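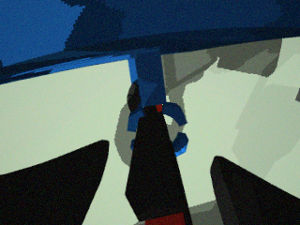 March, cell 2 notebook. Entry started 6:40 a.m., before day shift.

Purpose: settle the wrist view for the ring task in simulation before Wallix releases floor time on the real cell. Also to write down what the change means for the bench crew, as I keep getting asked and keep giving different answers.

Model state. Three-finger gripper, black. Blue ring on the post, grey ring behind it and slightly larger. Tip of the middle finger overlaps the lower part of the blue ring in the wrist view. The facets on the blue ring are coarse. Fine for approach planning, not fine for contact. Need a denser mesh before anybody quotes a grip force from this.

Problem 1. The middle finger hides part of the ring at close range. On the bench a person tilts their head. The wrist camera moves with the hand, so the view stays blocked for the last stretch. Options: approach rotated, or freeze the pose estimate before the finger gets in the way. Trying the second first.

Problem 2. Colour. The big structure over the post is dark blue and so is the post. Segmentation by colour lumps post and structure together and sometimes takes the ring with them. Switched to depth edges. Better on the ring, worse on the small charcoal disk left of the post, which the estimator now reads as part of the ring on some runs. Masked it out by position for now. Ugly, revisit.

Batch results. 443 simulated approaches overnight. 20 failed. Of those, 11 were the finger problem (estimate drifted after the ring was partly hidden), 7 were the disk, and the other two I haven't traced. Seeds saved in the shared folder under Zullgate/ring_approach.

None of this says anything about slip. The contact model is the default one and I don't trust it.

Staffing notes, from the meeting with Raíssa Assunção (bench lead) yesterday afternoon:

- Ring seating is now done by hand, two people per shift. The plan from Brernico has one person looking after the cell and the other moved to inspection. No job cuts in the plan as written. Raíssa wants that in writing before the trial, and I agree with her.

- The person at the cell will spend most of the shift loading trays and clearing faults. Raíssa's view is that this is duller than the present job and should rotate every two hours. I had assumed a full shift. Changed the training sheet to match hers.

- The bench crew feel for burrs as they seat the ring and set bad parts aside. That check isn't in any procedure. The cell won't do it. Either inspection picks it up, in which case inspection needs more than one extra body, or we add a station upstream. This should have been in the scope from the start. Raised with Cavalcanti, who did the original time study. The study counts the burr check as handling time, so the savings figure includes work that still has to be done by someone.

- Fault recovery: operators want to be able to open the gripper and back it off without calling us. Currently needs an engineering login. I will write a limited recovery routine, slow speed, straight retract along the post axis only. Needs a safety review before it goes anywhere near the floor.

- Pay grade for the cell operator not settled. Not ours to settle, but people won't volunteer for training until it is.

To do:
Denser ring mesh, rerun the same seeds.
Freeze pose estimate earlier, compare against rotated approach.
Trace the two unexplained failures.
Replace the position mask on the disk.
Draft recovery routine and send to Raíssa for comment before the safety review.
Ask Cavalcanti for the time study with the burr check split out.

9:15 a.m. Freeze change is in, rerun started on the old mesh. Leave the machine on, please.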